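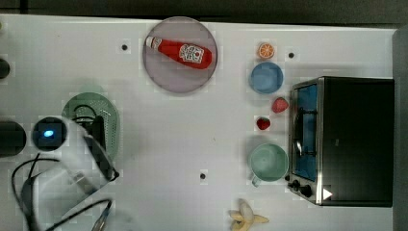 Call for participants: home food storage and condiment use study

Reference: Veris Household Panel, stage 2
Location: your own home, with one visit to our Ronora office
Duration: 14 weeks, starting in May
Payment: see below

Cukberg Consumer Research is recruiting households for a study of how opened sauces, dressings, cut fruit and other part-used foods are stored and used at home. Stage 1 was a postal survey and has closed. Stage 2 is a diary study and requires participants to keep a written or online record of a defined list of products.

The results will be used to revise the storage wording that our clients print on packs. Present wording ("refrigerate after opening and use within four weeks") is based largely on laboratory storage at a constant temperature. Household conditions differ. Fridge doors are opened repeatedly, bottles stand on the table during meals, and lids are not always replaced at once. The study records these conditions as they occur. Participants are not asked to change their habits and will not be marked on them.

Who can take part

We need 27 households. A household may be one person living alone, a family, or unrelated adults who share a kitchen. One adult acts as the named diarist and is our point of contact.

The diarist must:
- be aged 18 or over
- live at the address for the whole of the study period
- prepare or serve a meal at home on at least four days in a normal week
- have a working fridge with its own door (cool boxes and shared corridor fridges are excluded)
- be able to read and write English or Welsh

We cannot accept households in which any member works in food manufacture, food retail buying, market research or packaging design. Households which took part in the Dai cold storage trial are also excluded. Stage 1 respondents may apply.

Food allergies do not exclude you. List them on the application form and the products concerned will be left out of your supply box.

What you will be asked to do

Introductory visit. The diarist attends a session of 90 minutes at the Ronora office. The session covers the diary, the thermometer and the return of samples. Sessions run at 10 am, 2 pm and 6.30 pm. Children may be brought but there is no crèche.

Supply box. Each household receives a box containing tomato ketchup, brown sauce, mayonnaise, mustard, a vinaigrette and a jar of fruit chutney. All are ordinary retail products within date. Use them as you would use your own. You do not have to finish them, and you may continue to buy other brands, provided that these are entered in section D of the diary.

Diary. An entry is made each time a listed product is opened, used, moved or thrown away. An entry consists of the product code, the time, the place it was taken from and the place it was put back. Most entries take less than a minute. Cut fruit and vegetables are recorded in section C on the same basis, with the type of covering (none, plate, film, lidded box) added.

Temperature record. A small logger is placed on the middle shelf of the fridge and a second in the door. Both run on batteries, make no sound and do not connect to your broadband. They store temperature and time only. Please do not open the case.

Samples. On 3 occasions we will collect a sample from each opened product. Sterile pots and labels are supplied. Fill each pot to the line, close it, write the product code on the label and keep it in the fridge until collection. Collection is from your door between 8 am and noon, and you will be given at least five days' notice.

Closing interview. This takes place by telephone or video call and lasts up to 40 minutes. It is recorded for transcription. The recording is deleted once the transcript has been checked.

Payment

Payment is made per household in three parts:
- £40 after the introductory visit
- £110 at the halfway point, subject to diary entries being up to date
- £150 after the closing interview and return of both loggers

Reasonable travel costs to Ronora are refunded on production of a ticket or mileage claim. Payments are by bank transfer within ten working days. They may count as income for tax or benefit purposes, and participants are responsible for declaring them.

A household which withdraws keeps any payment already made. No reason for withdrawal is required. Loggers must be returned in the prepaid bag.

Data and confidentiality

Diaries are identified by household number only. Names and addresses are held separately by the panel office and are not passed to clients. Stage 1 produced 3,495 usable returns, which are held on the same terms. Anonymised data from both stages will be kept for six years.

We do not report individual results during the study. If laboratory analysis of a sample shows a result which could affect health, the diarist will be told by telephone on the day we receive it and asked to discard the product. A replacement will be sent.

How to apply

Request an application form from the panel office, by post or through the Veris page on our website. Forms are available in English and Welsh, in large print if needed. Complete all sections, including the fridge details on page 2 (make, approximate age, position in the kitchen). Incomplete forms will be returned once for correction.

Places are allocated so that the sample contains a spread of household sizes and fridge ages. Applying early does not therefore guarantee a place. Unsuccessful applicants will be put on the reserve list unless they ask not to be.

Contacts

General enquiries and application forms: Mererid Pritchard, panel office
Sampling and laboratory questions: Samira Boutros
Payments and travel claims: Catríona Moynihan

The panel office is open from 9 am to 4.30 pm. Messages left outside these hours are answered on the next working day.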